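Kodico – Dristwood Site
Workplace Automation Meeting
Minutes, November 23, 2021

Chair: Dymphna Ó Dubhghaill
Present: Site management, demonstration operators, packing floor representatives, Human Resources
Apologies: Facilities

1. Minutes of the previous meeting

The minutes of the September meeting were accepted with one correction. Under item 4, "second shift" should read "demonstration shift."

2. Transfer of staff from packing to demonstration work

The Chair reported that 18 employees have now moved from the insole packing line to demonstration work, in which tasks are carried out by hand with the hand-held grippers and recorded for the Grellell arm program. All transfers to date have been voluntary. Base pay and seniority are unchanged.

The packing floor representatives asked for written confirmation that an employee may return to a packing position on request. Human Resources stated that the right of return applies for 60 days from the date of transfer. The representatives considered this period too short, given that the packing line itself is to be reviewed next year. No agreement was reached and the matter was carried forward.
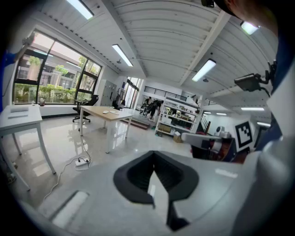 3. Equipment worn by operators

Operators reported that the harness and head-mounted camera are tolerable for short tasks but tiring over a full session. Shoulder strain was mentioned most often, chiefly in tasks that require a gripper to be held above shoulder height. One operator noted that the cap presses on the forehead and asked whether a wider size could be ordered.

Management proposed a rest break of 18 minutes after each recording block. The operators accepted this on the understanding that time spent putting on and taking off the harness is counted as work and does not come out of the break. Agreed.

It was also agreed that two operators working in the same area should settle beforehand who takes which table. Trailing cables were raised as a separate concern and will be included in the next floor inspection. 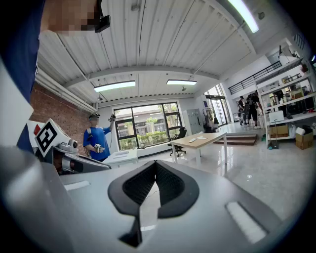
Operator with hand-held grippers at the small white desk, demonstration area.

4. Output and quotas

Management reported 543 accepted recordings since the September meeting. The representatives asked whether this figure would be used to set individual targets. The Chair replied that it would not – the total is kept for the site as a whole, and rejected recordings are not traced to a named operator. The representatives requested that this be put in writing. Agreed.

A question was raised as to who owns the recordings once an operator leaves the company. Kakakhel, which stores the files on behalf of the site, will be asked for a copy of its retention terms.

5. Statement from the demonstration operators

The following statement was read into the record at the request of its author.
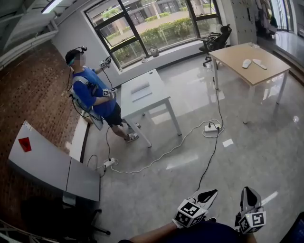
Dymphna Ó Dubhghaill

I chair this meeting, but I also work sessions in the demonstration area, and I ask that these remarks be recorded as those of an operator. The work is slower than packing and calls for more attention. A pair of insoles that I once handled without thinking must now be picked up and set down with care, many times over. Several of us find this satisfying. Several of us also wonder what we will be asked to do when the arms can manage the task alone, and we would like that discussed while there is still time to train for something else.

The statement was noted. Human Resources will bring a list of available training courses, with their costs and entry requirements, to the next meeting.

6. Actions

Human Resources: revised proposal on right of return; list of training courses.
Management: written assurance on individual targets; inquiry about cap sizes.
Facilities: cables to be added to the floor inspection.
Chair: letter to Kakakhel on retention terms.

7. Other business

The representatives asked that these minutes be posted in the packing area as well as on the office board. Agreed.

The date of the next meeting will be circulated by the Chair.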